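3. Planning and Control Software

The planner takes a target part from the disassembly sequence file and returns a joint trajectory that ends above that part. Sampling is capped at 2000 iterations. If no path is found within the cap, the node reports a failure and the sequencer moves to the next part on the list. Marta Bondarchuk wrote the sequencer; Imad Majali wrote the planner node and the collision model.

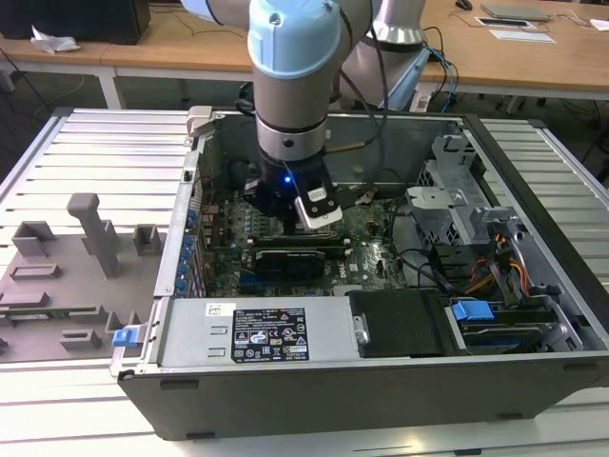
Collision checking took up most of the August work. The first version treated the case as a solid box with an open top, so every goal inside the case was rejected. The second version uses separate meshes for the walls and for each internal part. The drive cage, which stands upright along one side of the case, needed its own mesh with the bent brackets included. Cables are not modeled. A padded volume is placed over the area where they loop across the board, and the planner may not enter it unless the target is a connector.

The gripper mesh includes the attachment that projects below the body. Leaving it out gave shorter paths that were not valid on the real arm.

3.1 Timing

We ran 186 planning queries on the Moltton dataset of part poses. Median planning time was 600 ms with the full meshes. Of these queries, 47 reached the iteration cap, mostly for targets close to a case wall. Seeding the search with the last valid joint state reduced the median but did not change the number of failures.

3.2 Open issues

The planner does not update the collision model after a part is removed. The sequencer currently reloads the whole model, and this blocks the queue until loading is complete.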